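机场边的冬天：俱乐部九月通讯

会员动态之二：关于飞机转场、年检与机库安排

各位会员，上一期通讯发出以后，陆续收到不少来信，大多是问同一类问题：飞机长期停在外地，年检怎么办，过冬停哪里，油料和保险怎么算。本期把这些问题集中答复一遍。有几条去年写过，规定有变动的地方，以这次写的为准。

先说机库。Rurkport机场东侧的老机库今年继续租给俱乐部使用，租期到明年春天。里面一共5个机位，目前三个已经定下，一个留给正在做大修的飞机，剩下一个还可以申请。老会员优先，同等条件下按来信先后排。机位的宽度不大，翼展超过十一米的飞机进不去，下单翼双发尤其要先量好再报名。去年有一位会员把飞机飞过来了才发现门框差了一掌宽，最后在外面系留了整个冬天，舵面铰链锈得很厉害，开春换了两个。

机库月租是300，含照明和门卫，不含预热用电。预热用电按电表读数另算，每个机位有自己的插座，请不要从隔壁机位拉线。停在露天草坪上的飞机不收月租，只收系留费，但系留绳要自备，机场提供的地锚每年秋天检查一次，西北角有一排地锚已经松动，用红漆标了出来，请不要使用。

再说年检。Leite维修站今年继续承接俱乐部会员的年检和一百小时检查，时间从十月初排起，到十二月中旬为止。站长Dirceu Rocha让我转告几件事。第一，送检之前请把飞机记录本、发动机记录本和螺旋桨记录本一起带来，缺一本就没法签字。往年总有人只带了发动机那本，飞机拆开了放在那里，等家里人把另外两本寄过来，一等就是两个星期，后面的人全部往后顺延。第二，外国注册的飞机可以做，但检查人员要另外约，请至少提前六个星期说明。第三，适航指令的清单请自己先核对一遍，把已经完成的项目和对应的页码写在一张纸上，夹在记录本里。这件事维修站也能代做，要另收工时费。

活塞双发的年检费用，今年的底价是2,000，单发是底价的六成。这个价格包括检查、润滑、换机油和滤芯、火花塞清洗，不包括检查中发现问题后的修理。气缸压缩测试的结果会写在单子上，低于要求的，先和机主联系，机主书面同意以后再动手。书面同意用电子邮件就可以，短信不行，电话也不行。

关于外国注册的飞机，来信问得最多，多写几句。

不少会员是因为工作调动，把飞机从别的国家带过来的，注册号没有改，飞行执照也还是原来那个国家发的。这种情况在本地飞行能飞多久、要不要换照，取决于三件事：机主住在哪里，飞机常驻在哪里，飞机在谁的名下。三件事的答案不一样，手续就不一样。俱乐部不能代替律师或者民航部门给意见，能做的是把以前几位会员走过的流程借给大家看，材料放在办公室靠窗那个柜子的第二层，看完请放回原处，不要带走原件。

如果打算把注册号保留下来，请注意维修签字的资格。本地的维修执照不能给外国注册的飞机签年检，必须是持有注册国相应资格的检查员。目前常来Rurkport的检查员有两位，一位每个月来一次，另一位只在春秋两季来。两位都不常驻，飞机要集中起来做，才划得来请人过来。今年秋天已经有四架报名，再有一架就可以把差旅费摊得比较低了。有意的会员请在九月底以前告诉办公室。

如果打算改注册号，时间要留够。去年Gritia那边转过来的一架飞机，从递交材料到拿到新的适航证，前后用了七个多月，中间补了三次材料。补的都是小东西：一次是称重报告的日期太旧，一次是应答机的测试记录没有盖章，一次是加装的发动机监测仪找不到改装批准文件。加装设备的文件最容易丢，尤其是转过几手的飞机。建议趁冬天不飞，把驾驶舱里每一样后来加装的东西都对一遍，型号、序列号、批准文件，对不上的早做打算。
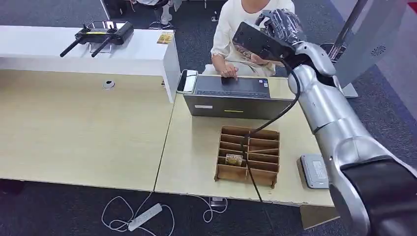
桌边操作笔记本电脑，前方为机械臂。

称重的事顺带提一下。维修站的电子秤九月份送去校准，十月才能用，需要重新称重的飞机请排在十月以后。称重前要放油，放到不可用油量为止，座椅、灭火瓶和手册箱里的东西按设备清单摆好，拖杆、罩布和工具包一律拿出来。上次有一架飞机称出来比旧报告重了十几公斤，后来在行李舱地板下面找到一套旧轮胎链和半箱机油。

转场飞行方面，今年夏天有会员从Tandorora飞回来，全程625海里，中间落了一次地加油。他写了一份简短的航线说明，已经贴在办公室的公告板上。里面有几点对准备飞同一条线的人有用。

一是中途加油的机场中午关门，从十二点半到下午两点没有人，自助加油机只认本地的油卡，外地的银行卡刷不了。要么上午十一点以前落地，要么提前打电话请他们留人。电话要打两遍，头一天打一遍，起飞前再打一遍。

二是山口以北下午容易起云，云底常常低于最低航路高度。目视飞行的话，最好在上午过山口。仪表飞行的话，要看飞机有没有除冰设备，九月下旬开始零度层就降下来了，没有除冰的双发在那个高度上并不比单发安全多少。

三是限制区的启用时间，航图上印的和实际的对不上，以当天的航行通告为准。他那天起飞前查过一遍，落地加油之后又查了一遍，第二遍多了一条，绕飞多用了十八分钟。

油料。机场的航空汽油本月没有涨价，下个月的价格还没有通知。油车的流量计换了新的，加油时请机主本人在场，看着读数归零再开始。无铅汽油目前仍然没有供应，机场方面说要等储油罐腾出来，没有给出时间。有补充型号合格证、可以用车用汽油的会员，请不要在机库里存放油桶，消防检查时发现过一次，整个机库被要求停用了两天。

保险。外国注册的飞机，有几家本地公司不愿意承保，愿意承保的，对机长小时数的要求也比较高。双发的要求通常写成总时间和本型号时间两项，续保时请看清楚，有的公司今年把“本型号”改成了“本型号最近十二个月”，飞得少的会员可能达不到。达不到的时候，可以和教员飞几个小时补上，飞行记录要教员签字。俱乐部现有两位教员可以带双发，其中一位十月不在，请早约。

保单上的常驻机场也请核对。从Gritia搬过来的两架飞机，保单上写的还是原来的机场，搬家以后没有更改。出险时这一条会被拿出来问，改一下只要一封邮件。

跑道和滑行道。南端滑行道的修补已经完工，草地一侧的边灯还没有装回去，日落以后请不要使用南端脱离道。跑道北头的水沟清过了，挖出来的泥堆在围栏里面，等干了再运走，系留在那附近的飞机请注意空速管罩和静压孔，已经有人在静压孔里发现泥蜂的巢。机场方面会在九月喷一次药，喷药那天上午草坪区封闭，具体时间看门口的告示。

办公室开放时间改为上午九点到下午一点，下午没有人值班。要取记录本复印件的，请提前一天说。办公室的打印机修好了，可以打彩色航图，纸请自带。旧的航图和进近图册还有一摞，过期的，拿去练习可以，不能带上飞机用，想要的自己来拿，月底清掉。

会费。今年俱乐部会员总数超过了往年，停车场不够用，请把车停在围栏外面那一片碎石地，不要停在机库门前。机库门要整扇推开，有车挡着推不动。上个月有一架飞机因此晚了四十分钟才推出来，错过了计划的起飞时间。会费标准不变，年底以前交清的，明年春天的机位申请优先考虑。

遗失物品：一副绿色耳机，在草坪系留区捡到，放在办公室。一把带蓝色布条的舵面锁，不知道是哪架飞机的，挂在公告板旁边的钉子上。一本写到一半的飞行记录本，封皮上没有名字，最后一页记的是两次夜航起落，请失主来认领时说明起落的机场。

下一期通讯会登冬季学习班的安排，内容暂定为结冰气象、双发单发失效的处置，以及外国执照换照的笔试准备。愿意来讲课的会员请把题目和需要的时间写给办公室，每讲不超过一个半小时，投影仪有，转接头请自带。

机位申请、年检排期和检查员拼单，三件事请分三封邮件写，标题里注明注册号。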